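# The Small-Table Cook

There's a particular kind of person who owns a seven-burner range and makes toast on it. This piece is for everyone else: the renters, the downsizers, the people who cook dinner on whatever flat surface the mail isn't on.

I've spent most of November reading advice on tabletop cooking, and nearly all of it begins with shopping. Zatel will sell you a folding bench with a rail for your ladles. Dutard has a spice tower that revolves. I priced a full kit from the Mollover catalogue at just under $500 and closed the laptop, because at that point you may as well buy a house with a kitchen in it.

What you need is a mat, a plate and some restraint. Two pieces of brown, seared-looking meat on a round white plate, a shaker to the left, something green in a little dish to the right: that's a meal with its supporting cast, and it fits on one beige mat with a pan parked in front. Big puffy letters on a black cloth behind are optional, though they do more for a room than most feature walls.

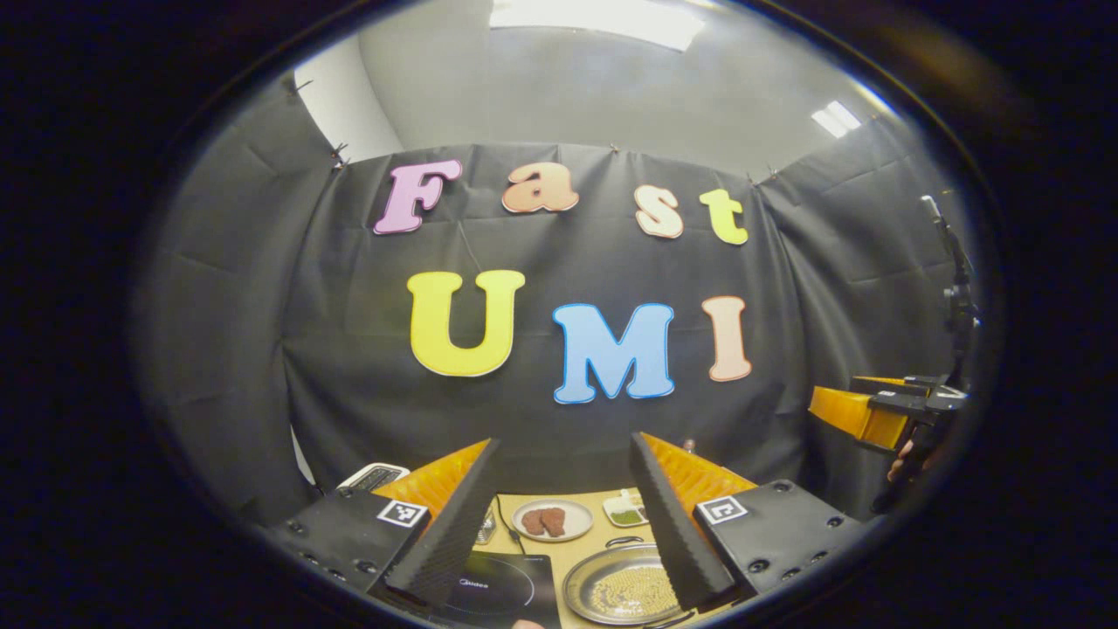 One reader wrote in to say that the mat is the whole trick, and that she has cooked for four on a card table for years by refusing to let anything sit off it. If it doesn't fit on the mat, she says, it doesn't go in the dinner.

I admire this and can't live by it, mostly on account of the wok. A wok has no interest in your mat. Set a big stainless one on a round wooden table and it takes the middle as if it paid for it, with even the induction cooktop tucked partly under its rim. Everything else goes around the back: ground meat on its oval plate, mung beans and their darker cousins in a sectioned dish, the water bottle, the cup with the striped straw. Meanwhile a modest heap of soybeans has the whole basin to itself. 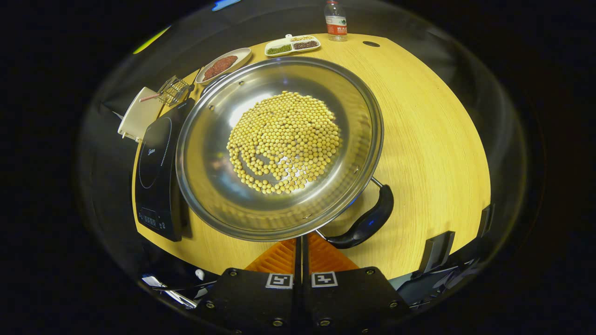 The sectioned dish is the one purchase I'll defend. Mine is a Zamfir, bought for olives, and it has saved me washing roughly 119 little bowls. Three compartments is plenty. Beans keep to their own side, small grains get the narrow slot, and you can carry the lot to the table in one hand while the other moves the mail.

As for soybeans, soak them overnight if they're dried and give them more time than the packet suggests. Mine took 54 minutes last time, and I still wouldn't have served them to anyone with dental work.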